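Chapter 10
Visiting a Robot at Work

In this chapter you will learn
how to prepare for a visit to a robot laboratory
what to watch during a demonstration, and what to ask after it
how to write your visit report

10.1 Why we go and look

In the earlier chapters we studied the robot on paper. We drew its joints, we named its axes, and we calculated where the hand will be when each joint turns by a known angle. This work is necessary, but a student who knows only the paper robot can be surprised by the real one. The real arm makes a sound. It waits at moments when we do not expect it to wait. Sometimes it goes near an object and then goes back, and the visitor has to ask why.

For this reason the course has one visit in August, during the open day of the Drosura training center. The center opens its doors at 10 in the morning. Last year 315 visitors came, and 31 of them were students of this course. Groups are small, so please come with your own group and stay with it.

10.2 Before the visit

Read Section 9.4 again, about grasping. Bring a pencil and the report form from the end of this chapter. A telephone is allowed for taking notes, but the staff may ask you to put it away near the machines.

The demonstration at Drosura is a sorting task. The robot must take toys out of a bin where they lie close together. To a child this is an easy job. For a robot it is difficult, as a soft toy changes its shape when it is pressed, a ball can roll, and a small car may be half under another thing. Two companies, Dedard and Prarkel, show their own sorting programs on the same day, and you may compare them if you have time.

10.3 During the demonstration

Stand behind the line on the floor. Do not speak to the operator while the arm is moving. Choose one toy before the arm starts and follow only this toy with your eyes. Students who try to follow everything usually write very little in the report.

Write down words for what you see, and leave your explanation for later. "The arm stopped over the ball" is an observation. "The arm was confused" is an opinion, and it belongs in the last part of the form.
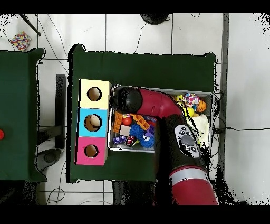 Pornthip Sombatkul

Look at the objects in the bin and think which one you would give to the robot first. The spiky blue ball has many points where fingers could touch it. The yellow balls are round. The white plush toy is soft, and its edges are not easy to find. Notice also how near the end of the arm is to the stacked boxes. A program that plans the path of the arm has to know about these boxes as well as about the toys.

Discuss this with your partner before you read Section 10.4, where we describe the Fakir method for choosing the first object to grasp. The method is explained with a worked problem on page 194.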